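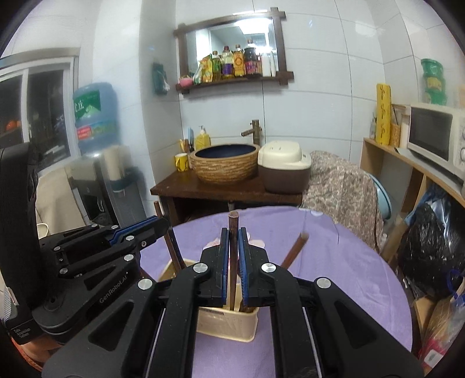
Progress report: Risum shared kitchen, tableware and wash-up area
Prepared for: Declan Ó Flaithearta, Uler Fund
Prepared by: Sajib Weerasinghe
Date: April 24, 2021

1. Status
Work on the wash-up area is complete except for the items in section 4. The counter, vessel sink and tap have been in service since January. Tableware storage is the current work package. Spending stands at 76 per cent of the approved amount, with no transfer between budget lines.

2. Wash-up area
The dark brown wooden counter stands against the white-tiled wall as drawn. The sink is the round vessel type, tan woven-texture exterior, navy interior. It was chosen over the stainless insert in the original scope on the grounds of counter depth. The bronze bamboo-style tap discharges over the basin; splash onto the counter top was reported in the first fortnight and the flow has been reduced at the isolating valve. Dish soap is kept in a pump bottle to the left of the sink. Mugs are still being left on the same side, and a wall rail – already costed under the Hudec quotation – would clear that section.

3. Tableware storage
Chopsticks are now held upright in cream-coloured plastic baskets, replacing the drawer trays. The basket in use on the round table was selected for cleaning access and for its footprint. Two points arise from use to date:
Chopsticks lean when the basket is lightly filled. The brown wooden stock rises past the rim and settles at differing angles. A divider insert is under consideration.
Cloths are being put in the basket with the chopsticks. The procedure sheet has been amended to specify a separate hook for cloths.
The order with Asto is for 500 pairs. Of these, 203 have been received, checked for splinters and finish, and released. The balance is on back order.

4. Outstanding items
Sealing of the counter edge at the tiled wall. Second coat due once the first has cured.
Rail for mugs and brushes. Awaiting your approval.
Tablecloths. The lavender cloth launders acceptably, but a wipeable alternative in the same colour will be priced for the next period.

5. Request
Approval is sought to release the Hudec rail from contingency. No other variation is proposed. Invoices for the period are attached in a separate file – please note that the Asto invoice covers delivered stock only.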